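Narunari Rear Cargo Drawer System for Dual-Cab Utes

Vehicle Storage > Tray and Tub > Drawer Systems

The Narunari drawer system is a lockable two-drawer unit for the tub of a dual-cab ute. It is supplied by Brudden as a flat-deck assembly with side infill panels, and is intended for trade, fleet and touring vehicles that carry tools and recovery gear over sealed and unsealed roads.

The unit bolts to the factory tub mounting points on most current dual-cab models. No drilling of the tub floor is required where the original tie-down points are in place. Vehicles with an aftermarket tray need the separate tray mounting kit, which is ordered under its own part number.

Each drawer runs on sealed roller bearings and locks in both the closed and the fully open position. The locking handles are keyed alike as standard. Fleet customers may have several vehicles keyed to a common pattern on request, provided the request is made at the time of order.

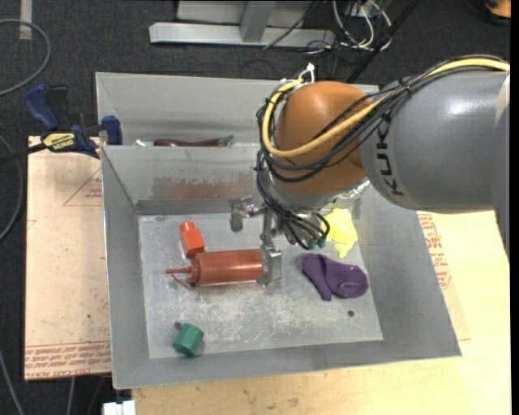 KUKA arm and multi-fingered gripper at a grey metal bin.

Construction

The outer frame is folded and welded steel with a black powder-coat finish. Drawer floors are lined with marine carpet, and the top deck may be ordered in carpet or in ribbed rubber. Four recessed tie-down rings are fitted to the deck, one near each corner, and are rated only for loads carried on top of the unit. They must not be used as recovery points.

A rubber seal runs around each drawer face. The seal limits the entry of dust but does not make the drawers waterproof, and customers who regularly ford creeks or wash out the tub with a pressure hose should store electrical items elsewhere. A replacement seal set is held in stock.

Load ratings

Maximum evenly distributed load on the top deck: 200 kg
Number of deck tie-down rings: 4
Maximum drawer extension: 700 mm
Lock positions: closed and fully open

The deck rating applies to a stationary or moving vehicle with the load secured. It does not increase the carrying capacity of the vehicle. The weight of the drawer system, its contents, any canopy, and all occupants must be counted toward the vehicle's gross mass. Where a trailer is towed, the ball weight must also be included. Vehicles rated to tow 3000 kg or more are often close to their rear axle limit once a canopy and drawers have been fitted, and operators are advised to have the loaded vehicle weighed.

Compatibility

The system may be used with the Hjaltested canopy range and with most hard lids. Soft tonneau covers can be retained on some models, but the bow nearest the tailgate may need to be moved forward. The tailgate must be lowered fully before either drawer is opened. Vehicles with a tub liner should have the liner trimmed around the mounting points — the trimming template is included in the carton.

It is not suited to single-cab or space-cab vehicles. A longer version for these bodies is listed separately.

Fitting

Fitting may be carried out at the Brudden workshop in Drirnitton or by an authorised fitter. Customers who fit the unit themselves should have a second person to help lift the frame into the tub.

1. Remove the factory tie-down points and set the original bolts aside.

2. Clean the tub floor and check it for rust or earlier repairs. Place the rubber isolation strips in line with the frame rails.

3. Lift the frame into the tub with both drawers removed, and slide it forward until the rear edge clears the tailgate.
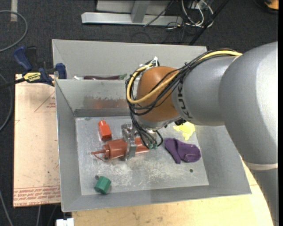

4. Insert the supplied bolts by hand. Do not tighten any bolt until all have been started.

5. Tighten the bolts to the setting given on the instruction sheet, then refit the drawers and the infill panels.

6. Open and close each drawer and confirm that the lock engages at both ends of its travel.

All mounting bolts should be checked again after the first month of use, and at each scheduled vehicle service after that.

Warranty and orders

The frame is covered against faulty welds and materials. Bearings, seals, carpet and locks are treated as wearing parts. Damage caused by overloading or by driving with a drawer open is excluded. Nothing in these terms limits a customer's rights under consumer law.

Orders may be placed by telephone or at the Drirnitton counter. Please have the vehicle make, model, build year and tub type on hand. Colour-matched drawer faces are made to order and cannot be returned.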